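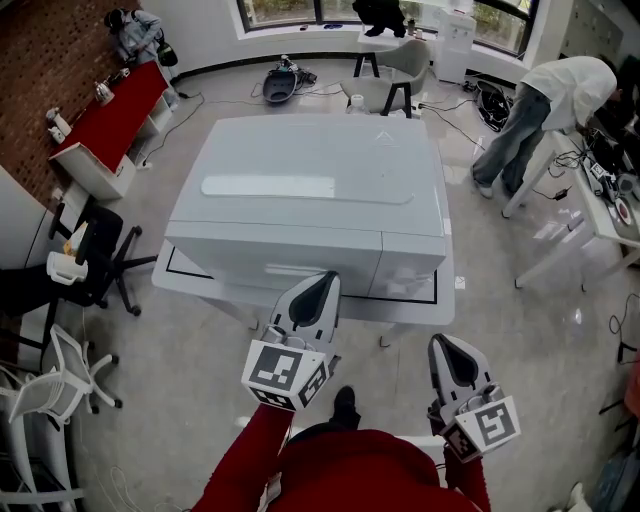
4장. 설치 및 첫 사용

4.1 설치 장소 정하기
본 제품은 바닥이 평평하고 단단한 실내에서 사용합니다. 작업대나 테이블 위에 올릴 경우 제품 무게와 보관물 무게를 합한 하중을 견디는지 먼저 확인하십시오. Astico 62 모델의 최대 보관 중량은 40 kg입니다.

직사광선이 드는 창가, 가스레인지 옆, 난방기 앞은 피하십시오. 주위 온도가 높으면 압축기 가동 시간이 길어지고 전기 사용량이 늘어납니다.

주의: 욕실, 세탁실처럼 물이 튀는 곳에는 설치하지 마십시오. 감전이나 누전의 위험이 있습니다.

4.2 설치 순서
1. 포장재와 바닥 받침을 모두 제거합니다. 뚜껑 둘레의 고정 테이프는 천천히 떼어 냅니다. 접착제가 남으면 미지근한 물을 적신 천으로 닦으십시오.
2. 제품은 반드시 두 사람이 몸체 아래쪽을 잡고 옮깁니다. 뚜껑 손잡이를 잡고 들어 올리지 마십시오.
3. 뒷면과 양옆을 벽에서 20 cm 이상 띄웁니다. 뚜껑이 끝까지 열리는지 확인합니다.
4. 수평계를 뚜껑 위에 올리고 조절발을 돌려 수평을 맞춥니다. 조절발은 시계 방향으로 돌리면 길어집니다.
5. 운반 중 제품을 눕혔다면 세운 상태로 하룻밤 두었다가 전원을 연결합니다.
6. 전원 플러그를 접지된 단독 콘센트에 끝까지 꽂습니다. 멀티탭과 연장선은 사용할 수 없습니다.

참고: 조절발이 뻑뻑하면 다른 사람이 해당 모서리를 살짝 들어 준 상태에서 돌리십시오. 펜치는 나사산을 상하게 합니다.

4.3 처음 켜기
1. 내부를 중성세제를 푼 물로 닦고 마른 천으로 물기를 없앱니다.
2. 뚜껑을 닫고 온도 조절기를 '중'에 맞춥니다. 녹색 표시등이 켜집니다.
3. 빈 상태로 네 시간 이상 가동합니다. 이때 적색 표시등이 함께 켜질 수 있으며 내부가 설정 온도에 이르면 꺼집니다.
4. 적색 표시등이 꺼진 뒤 식품을 넣습니다. 한꺼번에 가득 채우지 말고 나누어 넣으십시오.

뚜껑을 닫은 직후에는 내부 압력 때문에 다시 열기 어려울 수 있습니다. 잠시 기다린 다음 여십시오. 도구로 틈을 벌리면 패킹이 찢어집니다.

4.4 식품 넣기
바구니에는 자주 꺼내는 것을, 바닥에는 오래 둘 것을 넣습니다. 뜨거운 음식은 실온으로 식힌 뒤 밀폐 용기에 담습니다. 식품이 뚜껑 안쪽에 닿으면 틈이 생겨 성에가 빨리 낍니다. 적재선 아래까지만 채우십시오.

경고: 유리병에 든 음료와 탄산음료는 넣지 마십시오. 얼면서 병이 깨져 다칠 수 있습니다. 휘발성 물질, 부탄가스, 스프레이 용기도 보관할 수 없습니다.

4.5 성에 제거
성에가 두꺼워지면 제거합니다. 여름에 쓸 제품이라면 4월쯤 한 번 해 두는 것이 좋습니다.
1. 온도 조절기를 '끔'으로 돌리고 전원 플러그를 뽑습니다.
2. 식품을 꺼내 보냉 상자에 옮깁니다.
3. 배수구 마개를 열고 아래에 납작한 그릇을 받칩니다.
4. 뚜껑을 열어 둔 채 성에가 녹기를 기다립니다. 떨어진 얼음은 동봉된 주걱으로 걷어 냅니다.
5. 내부를 닦고 마개를 끼운 뒤 다시 전원을 연결합니다.

주의: 칼, 송곳, 헤어드라이어를 사용하지 마십시오. 내벽이 손상되어 냉매가 새면 수리가 불가능합니다.

4.6 고장 신고 전 확인
소음이 심할 때: 수평이 맞는지, 제품이 벽에 닿아 있지 않은지 확인합니다.
냉동이 약할 때: 뚜껑 패킹에 이물질이 끼었는지, 온도 조절기가 '약'에 있는지 확인합니다.
몸체 겉면이 따뜻할 때: 방열관이 외벽 안쪽을 지나므로 정상입니다.
표시등이 모두 꺼졌을 때: 콘센트에 다른 제품을 꽂아 전기가 들어오는지 확인합니다.

위 조치로 해결되지 않으면 플러그를 뽑고 Omcombe 서비스 센터에 문의하십시오. 뒷면 명판의 제조 번호를 미리 적어 두시면 접수가 빨라집니다. 보증 조건은 7장에 있습니다.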